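Accueil > Numéros > Arts et médiation > Article

Rubrique : Publics jeunes et institutions culturelles

3. Les soirées réservées aux adolescents au centre Plaltavard

3.1. Contexte et méthode

Le centre d'art Plaltavard présente chaque année, en juillet, les travaux de fin d'études de plusieurs lycées de sa région. Depuis trois saisons, il ouvre une de ses soirées uniquement aux jeunes de 15 ans et plus, sans leurs parents et sans leurs enseignants. Cette formule a été reprise de la galerie Plarar, qui l'avait essayée à plus petite échelle. Notre enquête concerne la troisième saison. Nous avons conduit des entretiens individuels avec les participants, dans les deux semaines qui ont suivi la visite, et nous avons relevé leurs déplacements dans les salles au moyen de feuilles de parcours.

Le choix des feuilles de parcours demande une explication. Crabtree, dans son mémoire sur les visiteurs occasionnels, avait utilisé le questionnaire seul, avec 10 questions fermées. Les réponses y sont régulières, mais elles renseignent peu sur l'ordre de la visite. Or cet ordre est, pour notre sujet, une donnée importante : un adolescent qui commence par la salle de ses camarades de classe n'a pas la même soirée que celui qui suit le plan imprimé.

3.2. La place de la parole des artistes

Pendant la soirée, sept interventions courtes étaient proposées devant les œuvres. Les artistes exposés, eux-mêmes à peine plus âgés que leur public, parlaient debout, sans micro et sans horaire affiché. Le fonds Cruickshank, qui finance la médiation, avait souhaité au départ un programme fixe. L'équipe a préféré laisser les interventions se former selon la présence des groupes – ce qui a produit, dans la petite salle du premier étage, une attente assez longue et quelques départs.

Dans les entretiens, les participants citent rarement le contenu précis de ces prises de parole. Ils se souviennent surtout de la possibilité d'interrompre. Une élève de seconde nous a dit : « J'ai posé une question bête et il a répondu quand même longtemps. » Nous retrouvons cette remarque, sous d'autres formes, chez des jeunes qui n'avaient encore jamais visité d'exposition. Ceux qui pratiquent déjà un art à l'école sont plus critiques ; ils regrettent que les questions techniques, par exemple le prix d'un encadrement ou le temps de séchage, aient été peu abordées.

3.3. Limites

Notre relevé ne permet pas de distinguer la visite choisie de la visite suivie par amitié. Plusieurs feuilles, remplies à deux, ont dû être écartées. De plus, l'inscription passait par la plateforme Wulel, que les lycées professionnels du secteur utilisent peu, et leurs élèves sont donc moins présents dans notre groupe. Une comparaison avec les soirées ordinaires reste à faire.
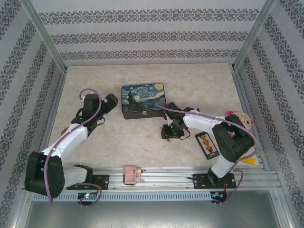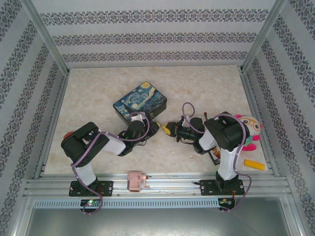 Figure 3. Bras robotisés, montés à l'avant d'un plan de travail beige d'aspect marbré (deux vues).

Catégorie : Médiation culturelle, enquêtes de public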